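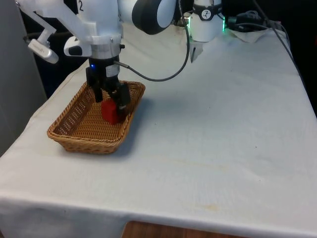 Fig. 1. Red block, wicker tray, parallel gripper. Demo table at Skornis.

Notes from the Skornis visit (read these before the lab)

Hi all. I promised I'd type up my scribbles from the open day, so this is them, in more or less the order things happened. If you made the trip you can skim, but please read the part on gripping because it comes back in Problem Set 3. If you missed it, read the whole thing and borrow a friend's sketches too!

We got there at 10 and Najwa Issa took us straight to the tabletop demo. She runs the handling lab and she is a wonderful talker, so my notes from the first stretch are mostly arrows and half words. The task sounds tiny: get a block out of a basket and set it on the table. You could do it half asleep. But look at what the arm has to deal with in Fig. 1. The basket sits at an angle to the table, it has a raised rim all the way around, and the gripper has to come down inside that rim with a finger on each side of the block. Come in a little crooked and you're pushing the basket around (she did this on purpose for us, and yes, it slid right across the cloth).

Some words you'll need. A parallel gripper has two fingers that move straight toward each other and stay facing the same way, like a vise. The flange is the metal ring where the arm ends and the tool begins, so you can take one tool off and bolt on another. The approach is the last bit of travel before the fingers close. Najwa's team brings the approach straight down for baskets and trays, and she says most of their failed picks go wrong right there, before the fingers have touched anything.

Then somebody in the back row asked why use wicker at all, and I was so glad, because I'd been wondering too. Her answer: a weave gives the vision software a hard time. It's all little crisscross shadows, and the walls flare a bit, so where does the basket stop? A plain plastic bin is much kinder. They started on bins and moved to wicker once the bins got boring.

She also put up the log from their Cruzado trial, which had 454 picks in it. We only looked at the misses. I'd like you to think about how you would sort misses into groups if you had a log like that, and bring a page of ideas to the lab. Messy is fine. I mean it, I'd much prefer a messy page to a typed one.

After the break we saw the Ferton planner, which is the piece of software that picks the path for the arm. I won't go through it again, the slides are in the course folder under Wurnuvmont (don't ask, that's what the folder is called). Slide 16 is the one with the joint limits that so many of you were taking photos of.

For the lab:
Draw the basket from above and mark two finger positions that clear the rim.
Now turn your basket a quarter turn and do it again.
Write down what changed for the wrist.

Bring a ruler. And if you still have your visitor badge, drop it in the box by my door, I have to mail them back.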